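Lorna Rankin
February 15, 2022

I've been promising a thread on white paint since October, when we finally gave in and redid the hallway, so get comfortable. I have tea and a lot of opinions.

First thing. The wall at the Besus shop in Fatimberg has 130 whites on it. I stood in front of them with my coat on for so long that a very kind young man asked if I'd like a chair (I would have, and I was too proud to say so).

I went home with eight sample pots and painted big squares of each on lining paper. Please do this! Don't paint the squares straight on the wall. The old color sits right next to them and pushes them all over the place. My hall was mustard and every single white looked lilac against it.

Leave a border of bare paper around each square, write the name on the back, and move them about with a bit of masking tape. Behind the door, beside the stairs, down low where the light barely gets to.

My friend Anong Tanasarn painted houses for years before her knees gave out, and she taught me to look at a white next to something that isn't white. A slice of wood, a paper bag, your own hand. On its own your eye just calls it white and goes to sleep.

And it does shift about so much, even on one plain pale surface. A bit blue, a bit gray, bright on one side and dim on the other:

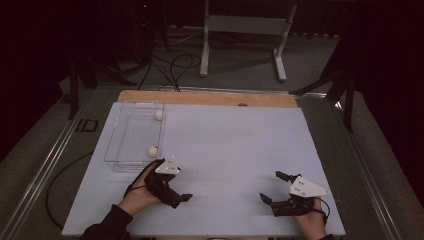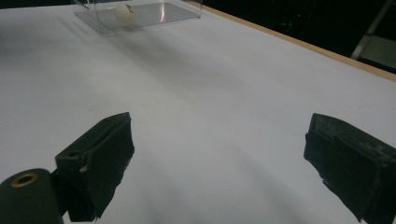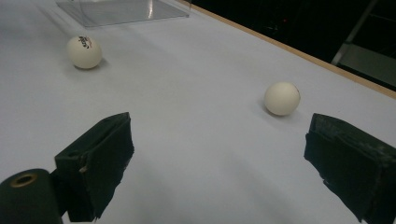

Pale top, with a strip of tan wood along the edge.

Tan is a lovely thing to test against, by the way, if you have oak floors or pine doors or anything in that family. A cool white next to it goes crisp and a little blue. A creamy one can melt right into it, and then your trim disappears. Some people love that. I did in the bedroom and not at all in the hall.

Now, north-facing rooms. Everyone will tell you to go warm, and mostly I agree, but go gently. I used a yellowy cream in our back room years ago and on gray mornings it looked like the inside of an old teapot. We lived with it far too long.

What I ended up with in the hall is called Mondance, a soft white with the tiniest drop of brown in it. In the pot it looks like nothing much. On the wall in the evening with the lamp on it's so cozy I keep finding excuses to stand there with the mail.

Manee asked about ceilings. I use the wall color up there too, same pot, flat finish. A bright ceiling white over a soft wall makes the wall look as if it needs a wash, and I have enough things in this house that need a wash.

Finish matters more than I used to think. Eggshell bounces light and shows every lump. Our plaster has lumps going back generations, so it's flat for us, and I keep a jar of leftover paint under the sink for the scuffs.

Give it a good while before you decide. I left my squares up for nearly 30 days and changed my mind twice, and my husband stopped pretending he could tell them apart.

If you've got a white you've been happy with for years, tell me which one and which way the room faces. The downstairs bathroom is next and I'm already wobbling.

More from Lorna Rankin
Wallpaper paste and other things I got wrong
The mustard hallway, a farewell
Which brushes I'd buy again
Sanding the stairs, part two
A small thread about door handles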